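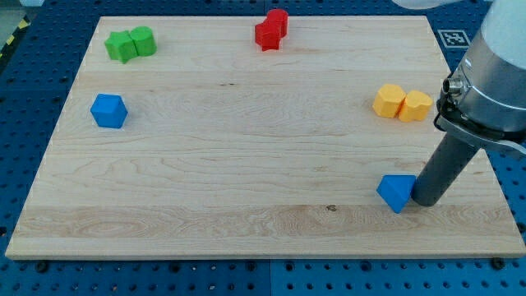
The maple board, with a few of the blocks out on it. Look at that knot!

I have wanted a proper wooden play board for ages, and this month I finally got one, and I am so happy with it that you're all going to hear about it. It's maple, from the little lumber place in Dellside, and it cost me $56 from the offcuts rack. Fifty-six! The grain runs the long way, very pale, with a few darker streaks, and then there's one wider band near the front edge that has much more going on in it and a small dark knot. The man at the counter offered to find me a cleaner piece. No thank you, I want the knot.

I gave it a light sanding on the back porch and two coats of oil, then left it alone for 19 hours (I meant to leave it a full day, but I was up early and couldn't stand it).

Now, the blocks. These came from the September swap in Trirnbridge, in a bag marked 81 pieces, and I haven't checked and don't plan to. What I love is the shapes. There's a green star with rounded points and a green cylinder that stands up nicely on its end, both the same bright grass green, and against pale wood that color just sings. My old play tray was painted red and everything on it looked muddy.

The game at our house is matching by color. You start with everything in a heap, then find the pairs and park them out toward the corners and edges so the middle stays clear for building. My youngest has added a rule that the star always has to touch its partner, or it gets lonely. I go along with it. Later on we do it by shape, which is harder and leads to arguments.

Next I want to round over the edges a little, and maybe make a second, smaller board to take along when we visit my sister in Asarstead. I'd like to try cherry for that one, if the offcuts rack is kind to me.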